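Leave the Backdrop Alone

By Trinidad Quiambao

Every few months somebody at Bendex wants to improve the tabletop cell. The latest idea is to swap the gray cloth behind the table for a printed panel, on the grounds that the cloth creases and looks untidy. I look after that cell, and I think we should leave the cloth where it is.
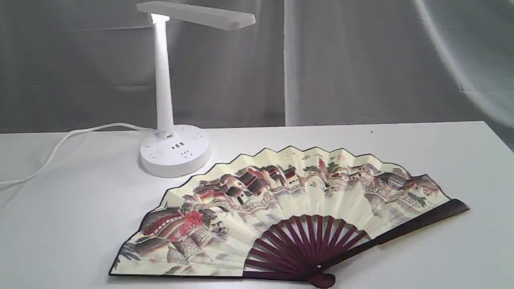
A desk lamp and a paper folding fan are on the object list because they give the cell trouble. The lamp is white, the table is white, and the lamp's cable is nearly the same color as both. The fan is pleated, with a painted village on the leaf and thin dark ribs below it. If the camera settings are off, the cable goes first and the ribs go next. A tidy panel would fix neither problem.

What does help is dull work. Wipe the table. Check the mounting bolts on the arm. Run the calibration before the first pick of the morning, and run it again if anyone has leaned on the table. Jhair Urrego wrote that list when the cell was installed, and it still fits on one sheet.

In January we skipped it. We had 1,386 picks to get through and the schedule was tight, so calibration was moved to the end of the shift. When we went back over the logs, 183 picks had to be thrown out. The camera bracket had slipped by a hair. Marthinus Mokoena tightened it with one hex key, and we spent two more days repeating the work.

Edgardo Ignacio argues that a cell needing this much attention is badly designed, and that money spent on better fixtures would pay for itself. He has a point about the bracket. I would buy a stiffer one tomorrow. But a new bracket also has to be checked, and so does whatever holds up a new panel.

My other objection is that changing the background means redoing the exposure settings for every object we have, all 100 of them. I have not seen that time in anyone's plan. If there is money left this year, put it toward the bracket and a spare gripper cable, and give the morning check a half hour on the schedule that can't be moved.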